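Ponstead Laundry Set - README

Two-handed folding and sorting on ordinary beds, recorded with hand-held grippers
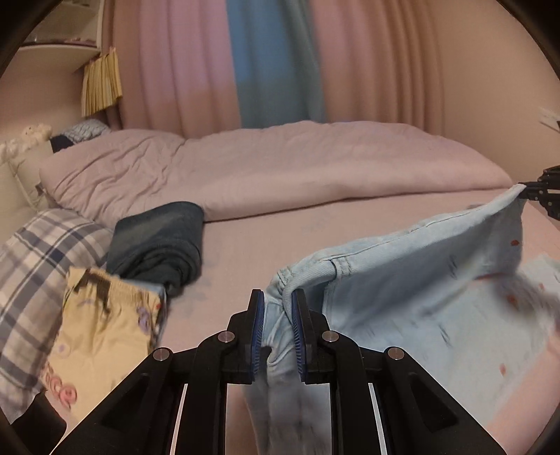
Hello, and thanks for downloading this! I'm Anju Tomar, I look after the set, and if something in it is broken you should write to me before you write to Tarun (he did the syncing code and is very patient, but he has a day job now).

Last updated 24th February.

What you've got

There are 1601 episodes in this release, all of them clothes and bedding being handled on a bed by a person with a gripper in each hand. Each episode is one item from first grab to final let-go. We recorded in 21 bedrooms, all lived in, and we asked people to leave the rooms as they were - so expect cushions, toys, half-made beds and a great deal of patterned cotton. If your model only knows plain grey tables it's going to have a bit of a shock.

Every episode folder holds:

left and right video, one file per gripper
finger opening for each hand, same clock as the video
hand path, worked out afterwards from the video
notes.txt, whatever the person recording felt like typing

Please do read the notes. Babita Katiyar's are especially good, she writes down when she changed her mind halfway through a fold, and I've used them more than the proper labels.

Labels

The item label is a plain word: jeans, shorts, shirt, towel, pillowcase, sheet, sock, other. "Other" is bigger than I'd like. The action label is one of lift, spread, fold, stack or move, and an episode can have several with start and end times. Narendra Dhillon and I did the labelling between us, and we didn't always agree on where a lift stops and a spread starts. I've gone with the moment the cloth begins to be pulled sideways. He'd go earlier. If your work hangs on that boundary, check it yourself.

How we recorded

Nobody got a script. We gave people the grippers, a quick practice with a tea towel, and then let them get on with it. The one firm rule was no touching the clothes with fingers during an episode, and if someone forgot (we all forgot) the episode was dropped. Jeans are the hardest thing in here by a long way! They're heavy, the waistband is thick, and a pinch that would hold a T-shirt all day will slide off denim. We kept the slips in on purpose. There are 73 episodes tagged "dropped" and I'd beg you not to filter them out, the recoveries are lovely.

Things to watch for

The lens is very wide, so straight lines bow near the sides. Calibration is in the calib folder. Use it.

Fast moves blur. The fingers usually stay sharp while the cloth and bedding smear.

The other gripper often comes into view from one side, sometimes only the tip. It isn't labelled separately.

Episodes from the Flekbridge houses have the left-hand clock running slightly late. The fix is in sync_fix.py - run it once, and only once, as it will happily shift everything again.

Splits

We hold out 200 episodes for testing, from bedrooms that appear nowhere in training. Please keep it that way. A random split looks marvellous and tells you very little, as I found out with my first results table.

Privacy and use

Everyone who lent us a room signed the form in docs, and can ask for their episodes to come out. When that happens we put out a new version, so please delete the old one. Research and teaching are fine. For anything you plan to sell, email first.

Still to do: tidy up "other", and add the Sadano recordings once Teodoro Echevarría has finished checking them.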